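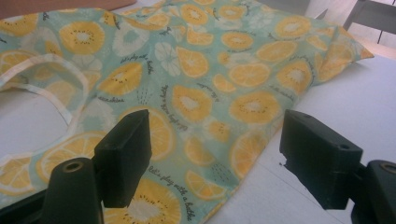 Fig. 1. Fingers open, printed cloth on a white tabletop. Read section 1 before you do likewise.

Handout 7: Good Practice for Hand-Held Gripper Recording with Cloth
Hortensia Medina
Revised 04/12/2025

This replaces the October version, which ran to 12 pages and was, judging by the recordings handed in afterwards, widely admired from a distance. What follows is shorter. It is also assessed.

You will be working in pairs with the Rodo gripper, the one with the camera on it. Your demonstrations are pooled with everyone else's and used to train the arm in the Dalla lab next term. The arm has no sense of humour and will learn whatever you show it, including the bit where you scratched your elbow.

1. Before you close the fingers

Cloth is harder than blocks. A block has the decency to stay the same shape while you think about it. Fabric has edges, folds, hems and, if it is a bag, straps, and each of these is a different grasp. Decide which one you are making before your hand moves, and write it on the sheet in the box marked "intended contact". "The cloth" is not an intended contact. I have marked that answer wrong 40 times and my position is unlikely to soften.

In Fig. 1 there is a pointed corner lifting a little off the table, a loop of white strap on the left, and plenty of soft folds in between. Any of them can be defended on the sheet. Approaching one and changing your mind halfway to another can't. If you do it, stop, flag the take, and start a new one.

Busy prints are allowed and even encouraged. A policy trained only on plain grey squares will meet its first fruit-covered tote and have a small crisis. Text on fabric is fine too, provided it isn't somebody's name, student number or address. "Let's play with a bubble" identifies no one.

2. The workspace

The Benmoussa checklist asks for the following, and so do I.

Work surface: table or floor, but write down which. Glossy tile and glossy plastic both throw back bright streaks, so check your lighting from the gripper's own view. Your eyes forgive glare and the camera doesn't.

Containers: note the colour and the rim. A pale bin next to a pale floor leaves the rim doing all the work of telling one from the other.

Contents: if the bin already has something in it, list it, even when only a sliver shows.

Finger pads: inspect both of them before every session. Look for torn or uneven edges as well as missing screws. Pads are consumable and there are spares in the Wivari cabinet. A ragged pad still grips, after a fashion, but it grips differently from a fresh one, and the log must say which you had. Look at the top edge of the right-hand finger below and decide what you would enter.
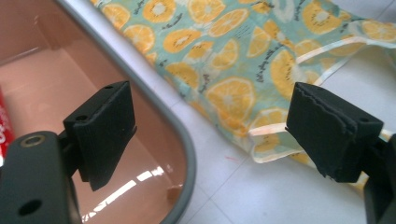 3. During the grasp

Take a fold with some depth to it. A pinch at the very surface of the fabric looks elegant and tends to let go on the way up.

Keep the pinch point in view. If your wrist angle hides it, the take is of little use to anybody, however graceful it felt.

Watch for the reverse side. Thin printed fabric often shows a paler face where it bunches at the jaws, and annotators will label it as a second object unless you mention it. One line in the log does it: "inside of cloth visible at jaws".

Keep hands out of the shot wherever you can. If your partner's fingers wander in over a container, flag the take as "hand present". Flagged takes are kept and used. Unflagged ones come back to you with a note from me, and my notes have been described in course feedback as "brisk".

Exercise (pairs, hand in on paper): for the grasp shown next, fill in intended contact, work surface, container, reverse side and hand flag.
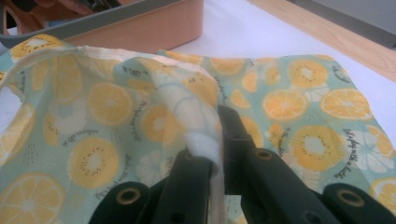
4. Afterwards

Each pair hands in 200 takes over the term. Failed grasps count towards the total if they are labelled as failures. Failed grasps labelled as successes count against you, and they are easier to spot than you'd think.

File names follow the pattern on the bench card. "final", "final2" and "finalREAL" do not follow the pattern on the bench card.

Charge the gripper, fold the cloth, sign the sheet. Questions to me before the lab session, please, or in it if you can't help yourself.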